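The sheet that finally got me folding on the bed

I never thought I would have this much to say about a bed sheet, but I have been using the Otar cotton sheet in cream since last fall and I am still a little bit in love with it. I bought it for sleeping on, obviously. What I didn't expect was that it would turn my bed into the best laundry table I've ever had.

I used to fold on the couch, which was a mess because the cushions slope and the piles slide off into the gap. The bed was out of the question because my old microfiber sheet was so slick that anything I laid down went skating toward the floor the minute I pulled a sleeve straight. The Otar has a dry, slightly grippy surface (the weave is listed as percale, no finish) and dark shirts just stay where you put them. Black clothes especially! On cream you can see every seam and every bit of lint, and I no longer fold things inside out by accident. 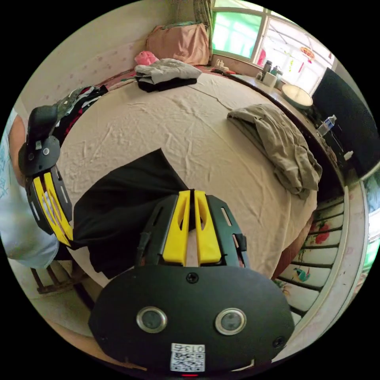 FLODGATE, May

A few details for anyone shopping. I paid 87 dollars for the full size with one pillowcase, which I gave away, as I like my pillows in pink. The label says 400 thread count. I've put mine through the machine 11 times now on warm, and the color hasn't shifted at all that I can tell. The hem is double stitched, the elastic goes all the way around, and the corners are deep enough that I can haul a heavy pair of jeans across the mattress without one popping loose.

Now, the wrinkles. It does wrinkle, and if you like a bed as flat as a hotel's you will be ironing. I don't iron sheets and never will, so mine creases all over, and I've come to like the look of it next to clothes that are neatly stacked. You can pull it snug in a few seconds before you start folding and that is plenty flat for getting a shirt's shoulders to match up.

My routine, if it helps: everything gets dumped at the foot end, long black things first while I still have the whole width to spread them out, then the green and gray stuff, and finished piles go up by the pillow where I won't knock them. The window ledge behind the bed holds my cup and the spray bottle. I do a quick mist on the stubborn collars and smooth them by hand, and a little water on the cotton dries without leaving a ring.

I also tried the Mohmand linen blend for a month before this one. Beautiful fabric, and softer right out of the package, but it shed pale fuzz onto every dark thing I own and I spent more time with the lint roller than with the laundry. The Otar shed a little in the first wash and then stopped.

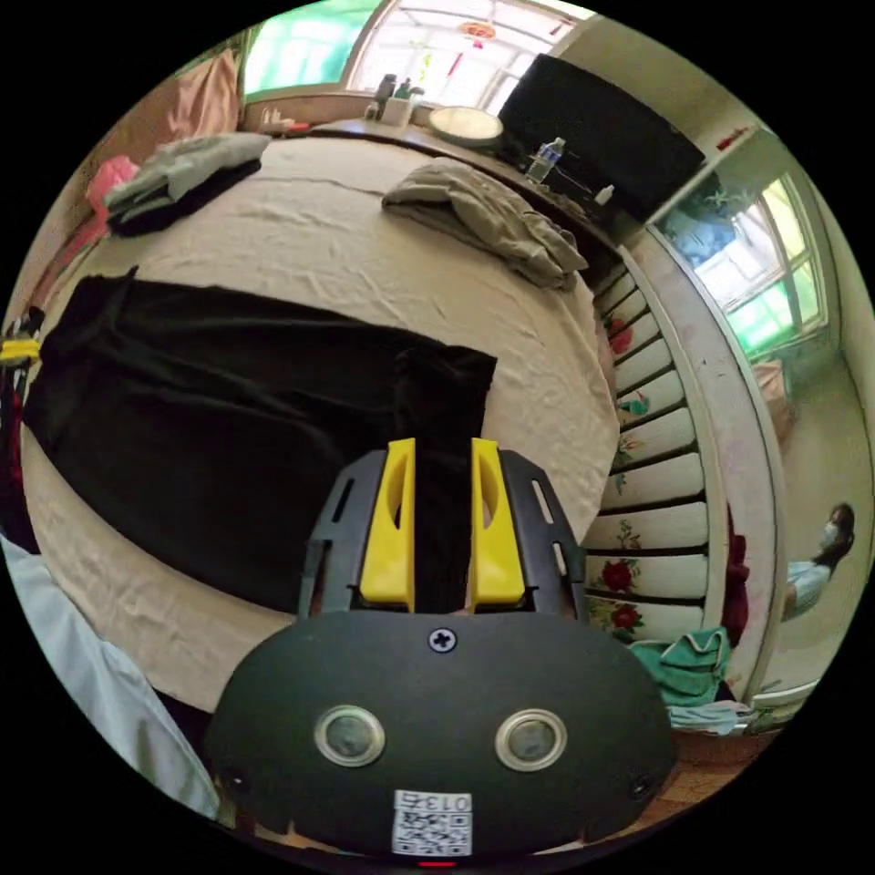
Orysia Vakulenko wrote in to say she has the same sheet in gray and would pick cream if she were buying again, as her navy and black shirts all but disappear on it in the evening. She also dries hers on low and takes it out while it's still a touch damp, and she gets far fewer creases that way. I tried it last night and she's right, it came out much smoother.

One complaint, and it's small: the tag telling you which side is the long one is sewn in so lightly that mine came off in the second wash. I put a couple of stitches of red thread in that corner and now I find it right away, even half asleep.

I'd buy it again tomorrow. I'm already eyeing a second one so that laundry day and sheet-changing day can stop fighting each other.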